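Carnuler build gallery

Carnuler is a small tabletop robot arm with a two-finger gripper, and I've been building it at home and on the shared benches at the Clutine workshop since May. The aim is modest and slightly daft: I want it to lay a table. Cutlery first, then maybe cups, and plates in some far-off future when I trust it with anything that can smash.

This page used to be a long string of updates that only made sense if you'd read all the others, so I've boiled it down to notes on each part, with a picture further down from the cutlery work. If you've come from the workshop's members' list, hello! Most of what you asked me on open evening should be answered somewhere below.

The name, by the way, comes from a misprint on an old parts box that lived under the bench. I liked the sound of it and it stuck.

The base

Start heavy. My first base was a neat little thing and the whole arm rocked every time the shoulder stopped. The second is a plain square of thick board with a steel plate bolted underneath, and it sits beautifully still. I clamp it to the table edge as well, two clamps, one each side of the shoulder joint. It isn't pretty but I've stopped looking at it.

The shoulder and elbow

These were by far the most fun to build. The joints run on belts, and the belts took me three goes to get right. Too slack and the hand wandered about as if it was thinking of something else. Too tight and the motors groaned. The tension I use now is the one where you can pluck the belt and get a dull note out of it (I have tried to tune all of them to the same note, and yes, it does help).

The longest reach I get with the hand pointing straight down is 300 mm from the middle of the base. That's enough for one place setting, with a bit of shuffling.

The wrist

The wrist holds the gripper and a small camera that looks down past the fingers. I moved that camera more times than I care to remember. Too high and the cutlery was tiny, too low and the fingers hid everything I wanted to see. Where it sits now, both fingers come up from the bottom of the picture and there's a decent stretch of table beyond them.

The bracket is the oldest part still on the arm. I keep meaning to make a tidier one and then spending the evening picking things up instead.

The fingers

I love these fingers. I drew them on the Ông, which is what we call the elderly computer in the corner at Clutine - it takes an age to wake up and then never puts a foot wrong. They're angular and they narrow towards the tip, so they can get down on either side of a thin handle without knocking its neighbours.

Earlier shapes, for anyone tempted to copy them:

Round tips. Lovely with pens, hopeless with anything flat.
Wide paddles. Great grip, but they landed on everything nearby as well.
Very thin blades. Bent the first time I drove them into the table, which was my fault.

The motor that closes them came from a bundle of spares and it's stronger than it needs to be. I've turned it right down. If you build something similar, do that before you put your own finger in to test it!

The control box

Everything is run by a board in a box that used to hold biscuits. The program is called Gitard, and I wrote it from scratch because I wanted to understand every line. There are 756 lines at the moment, a good number of which are comments telling me not to touch the next bit.

Gitard does a few things well. It looks at the table, picks out long thin shapes, chooses one, and works out which way to turn the wrist so that the fingers close across the handle and not along it. It also has a big friendly stop command tied to a red button, and I've used that button a lot.

Cutlery practice

Cutlery is a brilliant thing to learn on. It's cheap, it's hard to break, and it's much trickier than it looks. A spoon lies low to the table and there's very little to get hold of at the thin end. The bowl throws back whatever light is in the room, so the camera gets streaks and bright spots where you'd like a nice clean edge. Coloured handles are a great help. Gitard can follow a block of colour far more happily than a bit of shiny metal, so I've told it to look for the handle first and guess at the rest.

A shiny tabletop makes life harder too. Pale patches of light come up as shapes of their own, and for a while the arm was very keen to pick up reflections. I now drag a lamp about until the worst of them move out of the way.
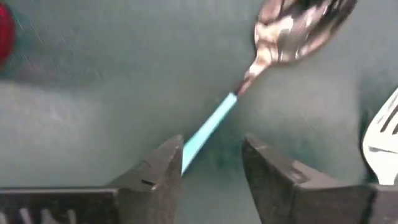

Looking down past the fingers at the turquoise-handled spoon, with a white fork over on the right.

The angle of the spoon is the interesting bit for me. When a handle lies square to the arm, the wrist hardly has to turn and it's all very easy. On a diagonal, everything has to agree: where the handle is, how far round to go, and how low the tips can drop before they touch the table.

My best long run so far was 79 tries in one evening with mixed cutlery laid at all sorts of angles. I was too busy grinning to keep a proper score, but the misses were mostly at the far end of the reach, and mostly with the shiny stuff.

Still to do

A softer pad for the inside of each finger. I have some rubber sheet waiting.
A quicker way of setting the camera after the arm has been moved, as the present one takes some 2 cups of tea.
Teaching Gitard to leave a fork alone when it's been asked for a spoon.
Proper cable ties on the forearm - the tape is starting to peel.
A second go at the wrist bracket, if I can bear to take it off.

The drawings for the fingers are in the project folder at Clutine, on the shelf above the drill press. Help yourself to a copy, and if you make a set, please bring them along. I'd love to try them on the arm.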